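Speech and reverberation in small work rooms
Speaker notes, Marama Ngata
Slot: 30 minutes including questions. Slides 1 to 11.

Slide 1. Title
Wait for the doors. Say name, say Warholm. Mention that the slides will be on the Pleduvetti page after lunch.

Slide 2. What the talk covers
Rooms up to the size of a classroom. Speech only, no music. Open-plan offices behave differently and are left out. Anyone who came for open plan should see Amrani's session in the next slot.

Slide 3. Definition
Reverberation time is the time it takes sound in a room to drop by 60 decibels after the source stops. In practice the background noise is too high to see the full drop, so we measure a shorter part of the decay and extend the line. State which part was used in every report. A figure without it can't be compared with anything.

Slide 4. Sabine
Volume over absorption, times a constant. The formula assumes an even sound field. Small rooms with a soft ceiling and hard walls don't have one – the measured time is then longer than the calculated time, and the client asks why. Pause here. This is usually where the first hand goes up.

Slide 5. Bands
Most complaints we handle come from one of two places: low-frequency boom, or flutter between parallel walls. A single averaged number hides both. Show the band chart. Point to the bump below the 250 Hz band and leave it up while talking about curtains.

Curtains: useful at high frequencies, close to nothing at low ones. Hanging them away from the wall moves the effect down a little. Carpet on concrete has the same problem.

Slide 6. Where to put absorption
Ceiling first, then the wall opposite the main talker. Split the material over two surfaces that don't face each other. One panel on each wall of a parallel pair is often wasteful, as treating one of the two is enough to stop the flutter.

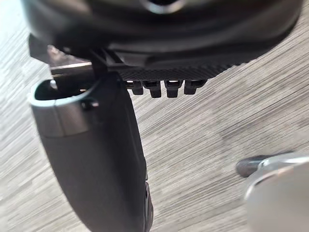 Slide 7. Oveck, December.

Slide 8. The Oveck measurements
Two source positions, 3 microphone positions for each. Same positions before and after treatment, marked on the floor with tape. The ventilation was left on because it runs during working hours. State this out loud. A result taken with the fans off would look better and mean less.

Read out the speech-band results only. The full table is in the handout. Don't get drawn into the lowest band, where the decays were not straight enough to trust.

Slide 9. Cost
Panels for the room came to 799 before fitting, and fitting was 600. The first quote included a full wall of fabric that the calculation did not support, and it was dropped. Keep this slide short.

Slide 10. Reporting
Give the room volume, the furniture present, the number of people in the room, the method and the bands. Attach a sketch with dimensions. If the room was empty of people during the test, write that down too.

Slide 11. Questions
Likely ones:
Plants – no measurable effect at normal quantities.
Egg cartons – no.
Phone apps – fine for spotting a problem, not for a report.
Foam – check the fire rating before anything else.

If time runs over, skip slide 9.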